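Two-Arm Bench Gripper Trials – Frequently Asked Questions

Last updated: August 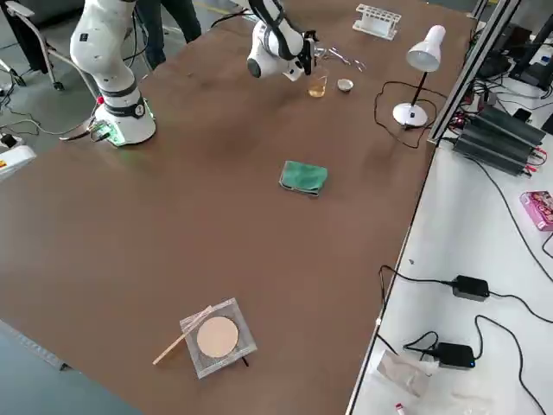
What are you testing on the bench?

Mostly grippers. We have two white arms at the far end of a big brown table, and we want to know which fingers can handle ordinary lab bits and pieces without crushing, dropping or tipping them. Beakers, small cups, tongs, a test tube rack, folded cloth, thin sticks: the kind of stuff that sits on every wet lab bench and that people pick up without a second thought. It's wonderful to watch a gripper get one of these right for the first time (and yes, we still cheer).

Which grippers are in the comparison?

Three at the moment. The Skulow is a plain two-finger parallel gripper with flat pads. The Skulley is also two-finger but has softer tips that give a little when they touch something. The Roussel has longer, thinner fingers and was added because so many of you asked about narrow glassware. All three mount on the same wrist plate, so swapping is a matter of minutes once you've done it a few times.

What counts as a good grasp?

The gripper closes, lifts the object clear of the table, holds it for eight seconds and puts it back down upright. If the object slides in the fingers but stays up, we log it as a slip and keep it out of the success count. Beakers are also scored on whether anything spilled. We have 801 logged grasps so far, 126 of them on glass.

So who's winning?

Depends what you put in front of them! On the small glass beaker the Skulley is my favorite by a mile, the soft tips settle against the curve and you can see the liquid barely move. On metal tongs it's the other way around. Tongs lie very flat, and the Skulley tips tend to fold under when they meet the tabletop, while the Skulow just slides in on either side and closes. The Roussel is great at reaching into tight spots but is fussy about approach angle, and I wouldn't give it to a beginner yet.

Why use liquid at all? Couldn't you test with empty beakers?

We did that first and the scores were far too kind. An empty beaker forgives a jerky lift. Put some pale yellow liquid in it and every bit of wobble in the controller shows up right away, even on a phone video. Keep the level modest while you're tuning, and keep the power supplies off the table the arm is working over.

Do I need two arms to run the same tests?

No. Every single-object test in the set works with one arm. The second arm comes in for the steadying tests, where one gripper holds a plate or rack in place and the other one does the fiddly part. If you have only one arm, skip that section of the score sheet and leave the boxes blank.

What's the flat clear plate for?

The disc test, and it's a mean one. A round beige disc goes in the center of a square of clear acrylic, and the gripper has to take the disc without dragging the plate along. None of the three is good at this yet. The best trick we've found is to come in low from one side and slide before closing – we'd love to hear a better one.

What controller settings did you use?

All arms run on the Leravon controller with its stock motion profile. Closing force is set per object and written on the score sheet. We tried one shared force for everything at the start, and it was either too gentle for tongs or much too rough for the cup. Please don't compare your numbers with ours if you've changed the profile, because lift speed makes a huge difference with liquids.

Does lighting matter?

More than I expected. Clear acrylic and glass are hard on any camera, and a lamp at the wrong angle puts a bright streak right where you want an edge. We use a small desk lamp at the far end and tilt the shade downward. If the camera keeps losing the beaker, move the lamp before you touch any settings. It saved us a whole afternoon of recalibrating once we'd worked that out.

Will you add suction or three-finger grippers?

Suction, yes, mainly for the disc. Three-finger is on the wish list, but we haven't found one that fits the wrist plate without an adapter.

Can I send in my own results?

Please do! Fill in the same score sheet, note the gripper, the closing force and the object, and send it to Samina Siddiqui, who keeps the results table. Failed runs are every bit as welcome as good ones, and short clips of slips are especially handy.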